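About Bostell

Bostell is a small maker of baking mixes and seed flours in the town of Famonen.

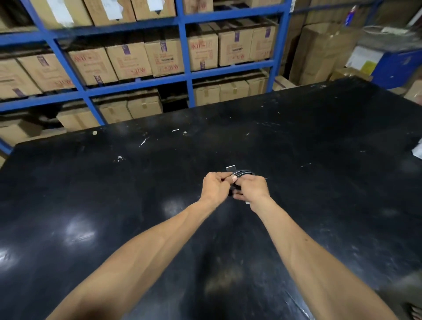 Two hands and a coiled black cable on the big black table.

We started with one product, a flax and almond mix for flat breads. My wife needed to eat less sugar and less white flour, and the bread we could buy in the shops was dry and expensive. We made our own at home for one winter. Then the neighbors asked for a bag, and after them the school kitchen asked for a bigger bag.

Today we make 2 lines. Yurt is the line for bread and rolls, with flax, sunflower seed and oat fiber. Gratari is the line for sweet things: waffles, muffins and a chocolate cake which you can mix in one bowl. All mixes are without added sugar. Please note that Yurt contains oats, so it is not suitable for every person who avoids gluten. Gratari contains almonds.

We mill the seeds ourselves, in small amounts, so that the oils stay fresh. In May we moved to a bigger building, and the mill has now its own room of 543 square feet. Last year we packed 2,550 bags of Yurt and 893 bags of Gratari. For a big company these are small numbers, but for us it was the best year until now.

Every recipe on the back of the bag was baked in a normal home oven before we printed it. If your bread stays wet in the middle, it often helps to leave the dough standing ten minutes before baking. The fiber takes time to drink the water. You can also write to us and tell us which oven and which pan you use, and we will try to answer the same week.

We sell in our own shop in Famonen, in the mornings from 8 until noon, and by mail. Cafes and bakeries can order the large bags directly from us. Samples are free, you pay only the postage.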